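3 Planning and ordering a Plamasska hand-held gripper kit

3.1 Before you order

Read this section before raising a purchase order. It covers how many grippers to budget for, what the room must provide and which items are ordered separately. Fitting the head camera is covered in section 4.

3.2 Working out quantities

1. Decide how many operators will record at the same time. Do not count people who only set out objects or check files.

2. Allow 2 grippers per operator, one left and one right. Single grippers can be ordered as spares but are not matched as a pair at the factory.

3. Add one spare gripper for each room. If rooms are in different buildings, do not share a spare between them.

4. Order marker cubes with the grippers. A replacement cube fitted later must be calibrated again (see 6.2).

Note: The Mellell carry case holds one pair. Spares need a case of their own.

3.3 Planning the room

Ordinary furnished rooms are suitable. Keep the furniture the task calls for and budget for floor space in front of it, so that the operator can stand and reach forward with both arms. The marker cube at the base of each gripper should stay in view of the head camera during the reach.

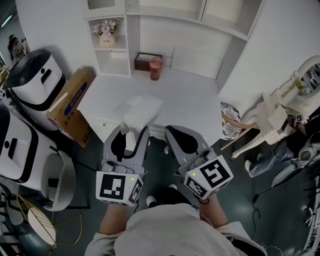
Figure 3-1. Gripper pair held out towards a low white table. Indicator lights green.

5. Measure the clear floor in front of each work surface. The minimum depth is 120 cm.

6. List mirrors and other shiny surfaces on the site form. A mirror can show a marker twice and spoil the track.

7. Plan cable runs along the walls. Where a cable must cross the floor, order floor covers by the metre.

CAUTION: Cables on a dark floor are hard to see. Do not let an operator walk backwards across an uncovered run.

3.4 Budget lines

8. Enter the grippers, cases and chargers as equipment. Enter finger pads as a consumable - they wear and are not covered by the warranty.

9. Allow one set of finger pads per gripper for every 400 hours of recording. The part number is Daher 306.

10. Enter storage as a separate line if recordings will be kept on site. The Flaveck docking unit does not include drives.

Note: Quotations are held until the end of January. Orders placed after that are charged at the new list price.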